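The Capsule Wardrobe Can Wait

By Rekha Rajan

Every spring somebody tries to sell me fewer clothes. In April it was Multton, a subscription service that wants 30 dollars a month to tell me which of my shirts I no longer need. I signed up for the free trial, answered a quiz about my "style values," and was told that I am a Grounded Minimalist who would benefit from a linen overshirt. The overshirt cost 200 dollars. It came in oat.

I have nothing against owning less. My grandmother owned very little and never once called it a practice. What bothers me is how much shopping the new thrift seems to require. You clear the closet, you feel light for a weekend, and then you are handed a list of the 18 pieces a sensible adult should own, most of which you just gave away in slightly worse colors.

My friend Markos Katsaros went the whole distance. He got down to two pairs of pants and a drawer he could show to guests. Within a year he had bought a raincoat, a better raincoat, and a bag for carrying the first raincoat to the donation bin. He says he is happier. He may be. He was a fairly happy man when he had nine sweaters.

The donation bin deserves more suspicion than it gets. We talk about it as if a shirt dropped through the slot lands on the shoulders of a grateful stranger. Some do. Plenty get baled and sold by weight, or shipped somewhere that already has more old T-shirts than it can use, or sent to the dump by a longer road. I don't say this to make anyone feel bad about a bag of old clothes. I only wonder why the bin makes us feel so good that we go straight out and start filling the next bag.

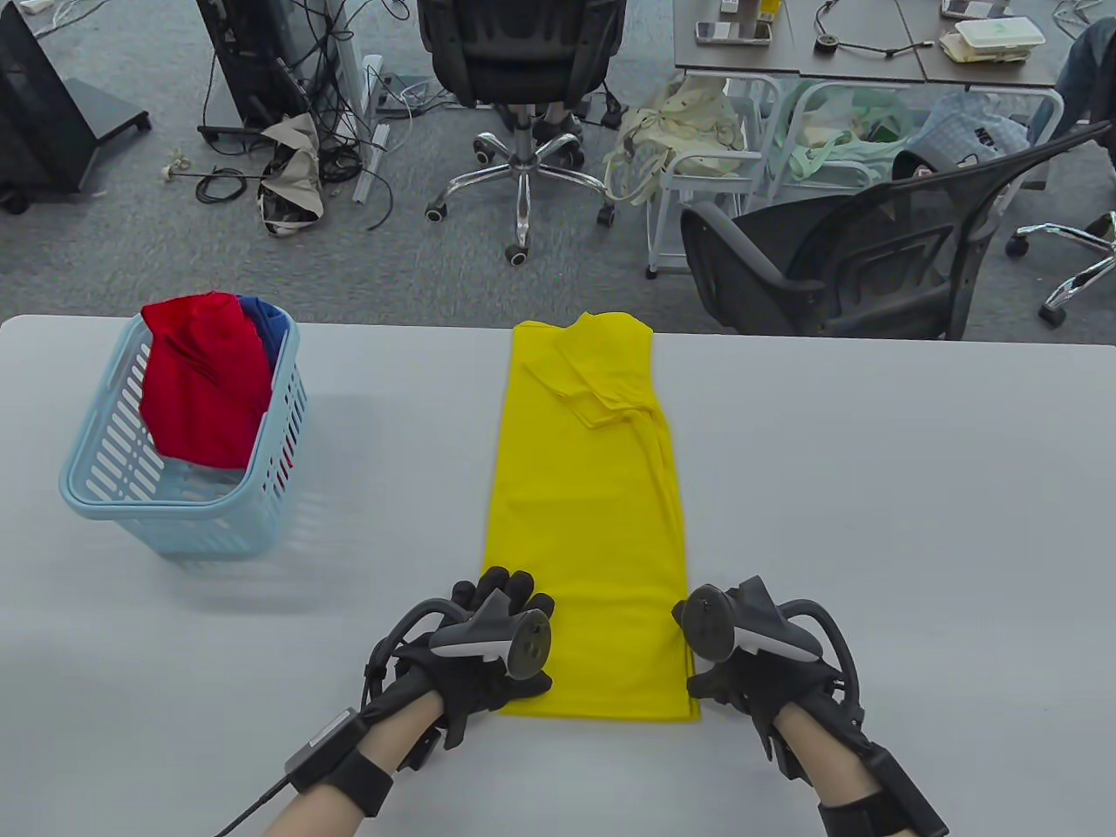
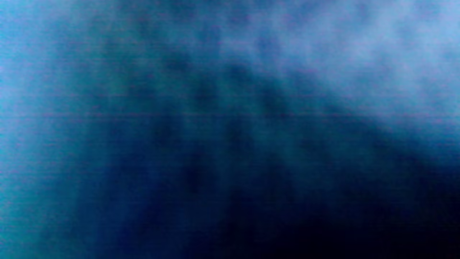
A yellow garment folded into a long strip, and a blur of blue.

Then there is the folding. Kirkell, which sells drawer dividers, has persuaded a lot of people that the trouble with their clothes is the angle they are stored at. I bought the dividers. I stood my shirts up on end as directed, and they looked wonderful until I needed one. A neat drawer still holds whatever you put in it, and I can't see how a neat drawer full of things you don't wear is an improvement on a messy one.

Adesuwa Oyewole, who has mended clothes for a living longer than I have been complaining about them, is less patient than I am. I asked her what she thought of the one-in, one-out rule, where each new purchase means something old must go. "So you have to throw out a good coat because you bought a hat?" she said, and went back to her hem.

Her advice, when I pushed, was dull. Wear the thing. Wash it less. Sew the button on the week it comes off. You can't build a subscription on that, and I suspect it's why I had to ask for it while my inbox delivered the other kind without being asked.

I know the objection. Some people really are buried in their closets, and a rule or a quiz can give them a place to start. Fine. If a quiz gets you through a hard afternoon with your late father's suits, take the quiz. But close the page before it gets to the overshirt.

I canceled Multton on the last day of the trial. They asked why I was leaving and offered me a menu of reasons. I picked "I have enough clothes." The next screen offered me half off a second month.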